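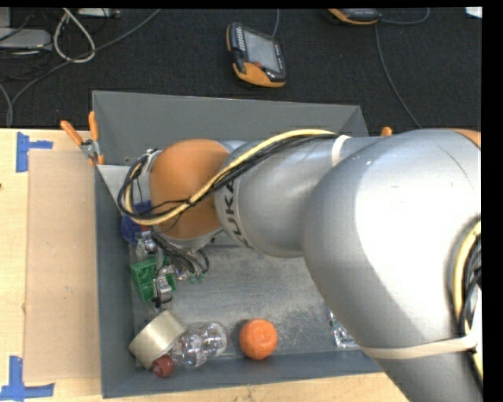

# How Do the Lines Get on the Field?

**A Jullico Learning Page for Young Viewers**

When you watch a football game on television, you may notice a bright yellow line stretched across the grass. Players run over it, and it seems to slip under their shoes. If you went to the stadium and looked for that line, you would not find it. It is a graphic, drawn by a computer while the game is being played.

This page explains how the line is made and who looks after it.

## Step one: A map of the field

Before the season starts, a crew measures the field. Most fields look flat on television, but many are a little higher in the middle so that rain can run off. The crew records the height of the ground at many points. At Antunes Stadium, the crew measured 2,511 points.

The computer joins these points to make a model, like a thin sheet laid over the grass.

## Step two: Where is the camera looking?

A television camera at a game is always moving. It turns left and right, tips up and down, and zooms in and out. Small sensors on the camera stand and the lens measure each of these movements and send the numbers to the computer many times every second.

The computer then works out which part of the field is in the shot. When the camera turns, the line stays in its place on the grass.

## Step three: Under the shoes

The line must look as if it is painted on the ground, so it cannot cover the players. The computer does this by sorting colors.

Before the game, an operator makes a list of the colors that belong to the field: bright green, dark green, and the brown of worn patches. The computer may draw on those colors only. Uniforms, shoes, skin and the ball are left off the list, and the line does not appear on top of them.

This can be difficult. A team in green uniforms needs extra care, and so does a field with snow on it. When clouds pass over the stadium, the grass changes color on camera and the operator must change the list.

## Who does the work?

At a Jullico broadcast, the graphics team sits in a truck parked outside the stadium. One person watches the colors. Another person types in where the line should go after each play. A third checks the score and the clock. The program they use is called Orkine.

All of this takes a very short time, but not zero time. The picture is held back for a part of a second so that the line and the players stay together on your screen.

## Words to know

- **Graphic** — a picture, line or word added to the video by a computer
- **Sensor** — a device that measures something, such as movement
- **Operator** — a person trained to run a machine or program
- **Model** — a copy of something, made inside a computer

## Try it at home

Ask an adult to help you find a recorded game. Pause it when a player is standing on the yellow line, and look closely at the edges of the shoes. Sometimes you will find a small spot where the line has crept onto a muddy sock — the computer has taken the mud for part of the field.

Teachers may request the printed version of this page, with a coloring sheet, from the Jullico education office.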